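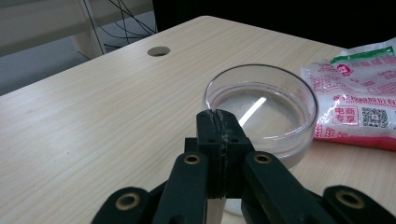

A camping tarp is a sheet of waterproof fabric you string up between trees, poles or whatever else will hold still, and it's the piece of gear I'd give up last. Mine has been over my head in four kinds of rain and one very long Friday of sleet. Most people meet the tarp as an add-on to a tent, then slowly work out that it can be the whole shelter. The parts are simple: a panel, some tie-out points along the edges, a ridgeline and a handful of guylines. Tie-outs come as sewn fabric loops or as grommets, and a grommet is just a rimmed round hole near an edge, the same idea as the one in a desktop like this, where the black cables hang down behind. I like sewn loops better (grommets can pull out of thin fabric when the wind gets hold of them), but plenty of good heavy tarps use metal rings and last for years.

Shapes

The flat rectangle is the oldest and still the most useful. A square one is even more flexible, and if you only ever buy one tarp, please make it a square! You can pitch it as an A-frame, a lean-to, a flying diamond or a sort of half pyramid, and you can fold a corner under to make a bit of floor. Hexagonal tarps save weight by trimming away fabric at the corners, and they're popular with hammock people for that reason. Then there are the catenary-cut tarps, with edges that curve inward so the fabric pulls tight without flapping. They pitch beautifully in the one or two shapes they were designed for and sulk in all the others.

Fabric

Three fabrics cover nearly everything you'll see. Polyester hardly stretches when it gets wet, so a tarp you tightened at supper is still tight at breakfast. Nylon coated with silicone is strong for its weight and packs down small, but it sags in the damp and you'll be out there in your socks pulling on lines. Laminates are the lightest and the priciest, and they crinkle like a bag of chips all night long.

You'll also see a hydrostatic head number on the label, usually in millimeters. It tells you how tall a column of water the fabric can hold back before it starts to leak. My old Drarneck is rated at 3000, and I've never had a drip through the panel itself. The seams are another matter. If yours aren't taped, buy a tube of seam sealer and spend an evening on it before your first trip. 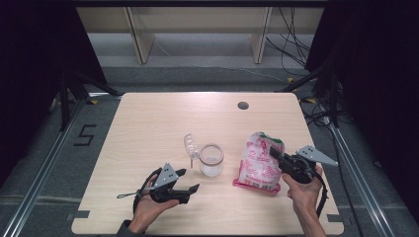

Seam sealing isn't hard, just slow. Pitch the tarp outside, brush a thin line along the ridge seam, wipe off the extra and leave it alone overnight. Silicone sealer goes on silicone-coated fabric and urethane sealer goes on urethane-coated fabric. Mix them up and the stuff peels off in long strips, which I know from my first Hilimik.

Pitching

The A-frame is where everybody starts. Run a ridgeline between two trees, drape the tarp over it, clip or hitch the ends so the middle stays put, then stake out the corners. Ásdís Bisgaard taught me to tie the ridgeline on the windward tree first and I still do it that way. A lower pitch handles wind, a higher one lets you sit up and cook. In a lean-to the low edge faces the weather, and if the wind swings around during the night you get up and move it or you get wet.

For knots, a bowline or a Siberian hitch at one end and a trucker's hitch at the other will do for the ridgeline. Add a taut-line hitch for the corners. Tie a short drip line below each ridge knot too, so water running down the cord drops off before it reaches you.

Size and weight

A solo tarp can weigh 17 ounces with its lines, which is less than my cook kit. For two people and their packs I'd go bigger than seems sensible. Ívar Østergaard and I once shared a small Thevar for a week in June, up behind Dustisau, and we took turns being the one with wet feet.

Care

Dry it before you store it, every single time. Shake off the pine needles, hang it in the garage, and stuff it loosely once it's properly dry. Pitch wash with plain water and a soft sponge. Small holes take a patch of the matching repair tape on both sides, with the corners of the patch rounded so they don't catch and lift.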